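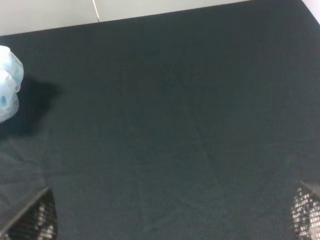 Zunix Table Items
README, revision of 9/12/19

What you get

A set of notes and pictures of ordinary household things laid out on a dark cloth: food packets, drinks cartons, bits of soft plastic and the like. There are 600 pictures and 24 item names. The notes are one plain text file per session, with one line for each picture.

The set was put together at Tindbridge for people who want to test whether their item lists hold up against real clutter. I maintain it. I am less convinced by it than the people who asked for it, so please read the next part before you build anything on top.

What I would not trust

The item names. They came from the older Sollent list, which was written with a supermarket shelf in mind. It assumes every item is upright, whole and facing you. Folded corners, crumpled wrappers and things lying on their backs were all squeezed into the same names, and I doubt two people would squeeze them the same way.

The "soft" group. It takes in anything thin and bunched up – film, netting, gloves, masks. In 50 pictures I could not tell which of those I was looking at, and I have marked them "unsure". Earlier copies of the set gave them firm names. If you have one of those copies, throw it away.

The "cloth" field. It says "flat" throughout. Low creases were passed as flat, so the field tells you very little, and I may drop it in January.

Cartons

These are the better part of the set, though still uneven. The name is "milk carton, small" whatever the brand. Where the print can be read it goes in the "text" field in its original script, with English after it. Blurred print is entered only if the words can still be made out.

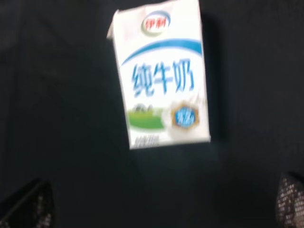
Milk carton, small. Text: 伊利 (Yili); 纯牛奶 (pure milk). Print blurred, readable.

The "text" field was filled in by eye. Doolan, the tool we tried first, read some Chinese characters as decoration and skipped them, and its output is not included.

Do not use the set to work out sizes. There is no ruler beside anything, and the cloth has no pattern to measure against.

Splits

200 pictures are held back for checking and the rest are for general use. The split was made by session. An older note claims it was made by item – that note is wrong.

Known faults

- Session notes use "packet" and "pack" for the same thing.
- "Unsure" is sometimes typed with a capital letter.
- Colour names are one person's opinion, especially for greys and dark greens.

Corrections are welcome if they name the picture and the field. General remarks that the set "looks fine" will not be recorded.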